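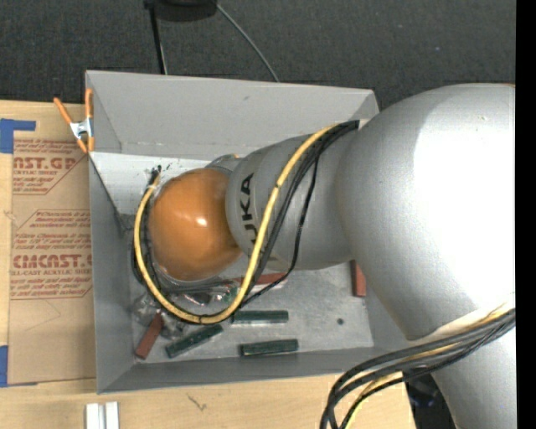
4.2 Does a tall-sided bin slow people down?

Storage guides tend to repeat the claim that a deep bin with flat sides keeps small items tidy at no cost to whoever has to take them out again. We doubt the second half of it. The claim seems to go back to a trade leaflet from Larkitz, which gives no method, and later guides copy it without checking.

Figure 3. Open gray bin on a light wooden tabletop, with dark green rectangular blocks on the bin floor.

We asked adults at the Hedstead site to pick blocks out of an open gray bin and, in a separate session, off a flat tray. The blocks were dark green and rectangular (Figure 3). In all we logged 659 picks, 300 from the tray and the rest from the bin. Bin picks took longer on average, but most of the gap came from blocks lying close to a wall, where fingers had little room. For blocks out on the open floor we found no difference we would defend.

Gebretsadik reports a much larger effect and blames the height of the walls. We are not convinced. That study used 200 picks, all from one bin, and never says where the blocks lay before each pick. If most of them had slid up against a side, the result tells us about corners and edges and very little about height. The same goes for the Brenum rating, which scores a bin on its depth alone.

Our own numbers deserve some suspicion too. We tested only 2 containers. The bin floor was scuffed and dull, and a dark block may be harder to judge against it than against a clean surface. We did not test lighter blocks. People also got faster over a session, and the tray session always came second, so part of its advantage may be practice. A fair test would mix the order and fix the starting places. Until someone runs one, "no cost" should be read as a guess.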